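4.2 Does color-coding change what people remember?

The claim that color helps office workers keep track of shared tasks is repeated in nearly every handbook we reviewed, usually with no source attached. Where a source is given, it tends to lead back to a single workplace survey in which people were asked whether they liked colored labels. They did. Liking a label is a poor stand-in for remembering what it was attached to, and we are not aware of any office study that kept the two apart before the Malbridge trial (Abou Zeid, this volume).

The Malbridge records cover 2288 task cards handled by 40 clerks over one winter, ending in December. Half of the clerks used plain cards and half used cards marked with one of several solid colors. At first sight the result favors color, as clerks in the second group recalled more cards when asked at the end of a shift. We think this reading is too generous, for reasons set out below.

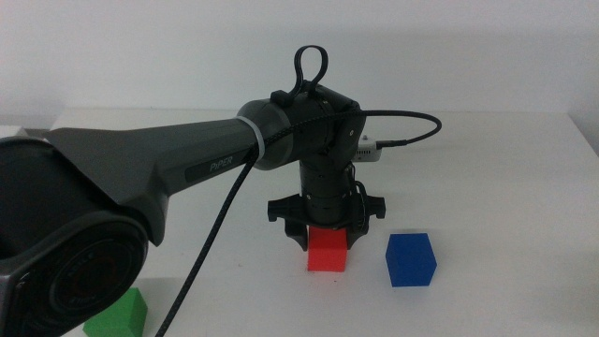
Figure 4a. White tabletop with a PiPER arm reaching across it.

The first problem is training. Clerks in the color group were given a briefing on what each color stood for, and the briefing went through the task types one by one. Clerks in the plain group got no such session. Any gain in recall could come from the extra rehearsal, and the trial as run has no way to tell. Aicha Abou Zeid grants this point in her own discussion but treats it as minor. It does not look minor to us. The gap between the groups was widest in the first weeks and had nearly closed by the last, which is what one would expect if a briefing was slowly wearing off.

The second problem is the scoring. A card counted as recalled if the clerk named either its color or its content. Plain cards offered only one way to score a point. When the color-only answers are dropped, 18 clerks in the color group still do better than the plain group's average, but the difference is small and we would not want to build an office policy on it.

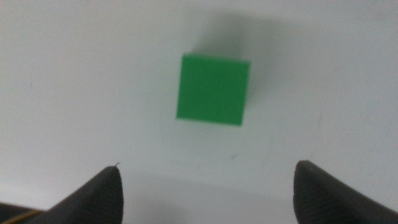

Figure 4b. Green cube on the tabletop, viewed from above at a slight angle.

Supporters of color-coding often point to the Nillia filing project as a second line of evidence. The Nillia report does describe faster retrieval, and it draws on more than 3000 requests. However, the shelves were also moved closer to the desks during the same period. The authors mention the move in a footnote and make no attempt to correct for it. Shehata's later reanalysis leaves the matter open. 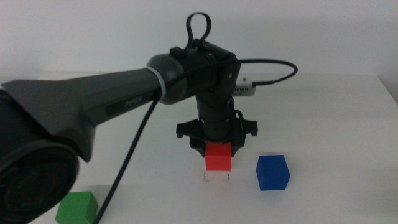
A better test would give both groups the same briefing, score content alone, and run long enough for any novelty to fade. The Climance office has agreed to try a version of this with its incoming mail, although its staff already use colored folders and may bring old habits with them. Until those results are in, we see no good ground for telling offices that color improves memory. It may still make a shared board more pleasant to look at, and offices that want it for that purpose can judge the cost for themselves.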